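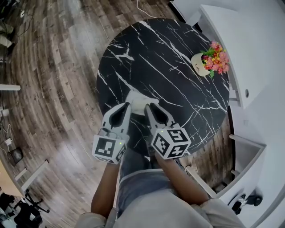 I never wanted a dark table. I want that on the record because everyone who comes over says "oh, I love the table!" and then looks at me like I must have spent years dreaming of it. What I wanted was something pale and scrubby that you could put a hot mug on without thinking. What I got was black marble pattern with white veins running all over it, because it was the only round one at Budgate that would fit between the wall and the white cabinet, and the delivery guys had already taken the old one down the stairs.

So now I'm a person who wipes a table. Every day! Sometimes twice, if there's been toast. A glossy black top shows everything -- crumbs, thumbprints, the ring from a glass of water, that fine gray dust that must have been on my old table too, only I lived in happy ignorance of it. Around four in the afternoon the sun comes in low and the whole thing lights up like a crime lab.

I've been through a lot of cloths getting here. Paper towels leave fluff. Sponges leave streaks. The fancy Gevden spray my sister-in-law swears by left a film that I could write my name in (I did, and it was still there the next morning). What works for me is a plain white cotton cloth, barely damp, and then the dry half of the same cloth right behind it. I bought a bundle of 14 and they live in the cabinet, second shelf, next to the birthday candles and the good scissors.

Wipe along the veins if you can. I have no science for this. The streaks just seem to hide better when they go the same way as the pattern, and on mine that's mostly a diagonal, so I stand at one side and sort of lean. The rim gets done last, all the way around, and I always forget the bit by the cabinet.

The flowers stay on the table while I do it, which my mother would call cheating. They're fake, pink and red and yellow with little green leaves, in a round white pot that says "Life" on it. I know, I know. I was never going to be a word-on-a-pot person either. But I killed two real basil plants and an orchid in that same spot, and these have been cheerful since August without asking me for anything. I lift the pot, wipe under it, put it back. Once in a while the blossoms get a go with a soft paintbrush, down in between the petals where the dust sits.

Would I buy the table again? Ask me in the morning and I'd say yes, it looks gorgeous with a bowl of lemons on it. Ask me at four and I'll be hunting for the cloth. Next up is the inside of the cabinet, and I've already found a fondue set in there that I don't remember buying.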